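Can a machine put the kitchen away yet?

February 26, 2018

Gravach tests household manipulation on a tabletop play kitchen. The engineer who runs the trials agreed to talk on condition that we print the failures along with the rest.

Toy cookware and toy food on the test table, with the oven at the right:
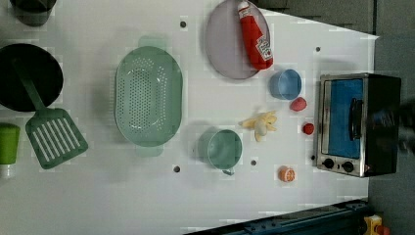
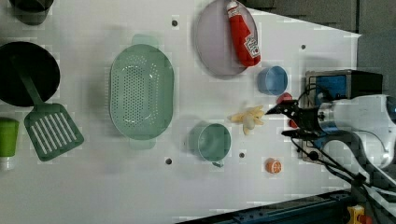
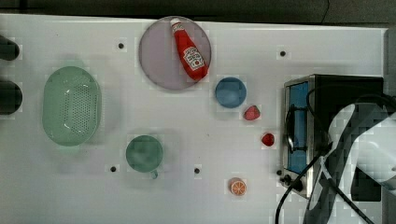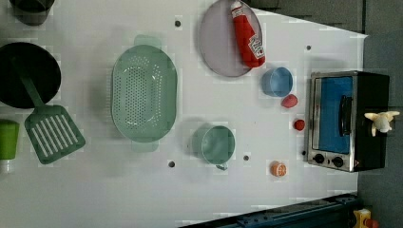
"People ask for a date," the engineer said. "I give them a list of objects. A mug with a handle is largely solved if it stands upright. On its side, less so."

The complaint came up several times. Most published figures are for single grasps, and a chore is a chain of them. Gravach logged 3,000 grasps between July and the end of the year, and the engineer regards the total as the least useful number in the report. "A grasp that ends with the cup upside down counts as a success. Your mother wouldn't count it."

Flat things remain difficult. A plate lying flush gives two fingers very little to close on, and the usual answer is to push it to an edge first, which adds a step and a new way of failing. Colanders are awkward for another reason: depth sensors read the holes badly, and the planner then sees a surface with pieces missing.

Speed is the other limit. Clearing 18 items takes the current software 20 minutes, with a person standing by. Juvport, which sells shelf-stacking equipment to shops, has asked for a quarter of that. "They can have it if every box is the same size," the engineer said. "In a shop that is nearly true. In a kitchen it never is."

Would real food change the results? "Yes, for the worse. A toy banana doesn't bruise."

The next round of trials uses the Tapia planner in place of Bistora, with the grip force capped lower and doors left out until the summer. Asked which chore a household could buy first, the engineer chose moving cups from a table to a rack, provided the rack never moves.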